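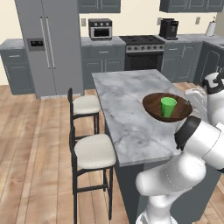 Why Does Wood Have Stripes?

By Lucyna Rutkowska
September 1, 2020
37 shares | 8 comments

Have you ever looked closely at a wooden spoon or a tabletop and seen wavy lines running through it? Those lines are called the grain, and I think they're one of the best things about wood!

A tree grows a new layer under its bark every year. In spring it grows fast, so that part of the layer is usually pale. In summer it slows down and the wood comes out darker. One pale band plus one dark band makes one ring - and one ring is one year of the tree's life.

Last February a big ash came down in a storm near my house in Drindby. I knelt in the mud and counted 84 rings (my knees were soaked). That tree was older than my grandma!

Now, if you slice a log straight across, you see circles. If you slice it the long way, the same rings turn into stripes. Cut it at a slant and you get ovals and swirls. Wooden bowls often show curvy patterns - the carver has cut through lots of layers at once.

Try finding 5 wooden things at home and drawing their grain.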